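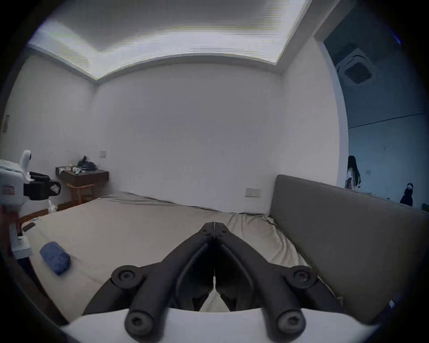
R. Jankauskaitė

Journals > Household Studies > Monport Papers > Section 3

Search this volume Go

Figure 1. A bed sheet in a Monport home.

3. How people talk about changing the bed

When we first sat down with the Monport households, we expected the talk to be mostly of washing machines and the price of soap, and there was a good deal of that. What we were less ready for was how fondly people spoke of the bed itself (Figure 1 shows a sheet of the everyday kind) and how quickly a plain question about laundry turned into a story about a mother, a first apartment, or a winter when the dryer gave out.

Of the 169 adults who kept the Flivum diary, 37 wrote that they changed their sheets on a fixed day and felt uneasy when they missed it. A further 19 went by smell or feel, and were cheerful about saying so. The rest fell somewhere in between, and we have tried not to force them into groups they would not know themselves by.

The Hoteo neighborhood deserves a word of its own. Line drying is still common there, and several people told us that a sheet brought in from outdoors was worth the trouble of carrying it down five flights of stairs - and back up again, of course. We take this seriously as a finding. Comfort, in these accounts, begins well before anyone lies down, and our earlier survey, which asked only about sleep, missed it entirely.

Diaries kept in October were a little fuller than the others, perhaps owing to the heavier bedding coming out of closets.

5 comments Share 19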